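Wultari Country Reports: Set-Up Guide
Section 2. Adding a country profile
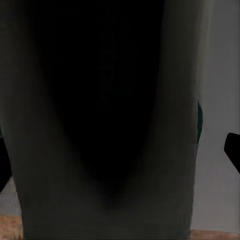
Figure 2. Dark gray surface, close view.

1. Sign in and open Profiles. Select New Profile.
2. Type the country name and choose a region from the list.
3. Under Economy, enter growth, jobs, trade and tourism figures for the latest full year. Leave a field blank if you have no figure. Do not enter zero.
4. Under Government, enter the name of the ruling party and the month of the last election, for example June.
5. Write a summary of no more than 300 words.
6. Select Save Draft.

Note: Drafts are kept for 21 days. Open the draft again to restart the count.

Caution: Changing the currency after step 3 clears all figures on the page. Export a copy first.

7. To publish, select Send to Clonura. The profile appears in the reader edition after two editors approve it.

If error 340 appears, the region is missing. Go back to step 2.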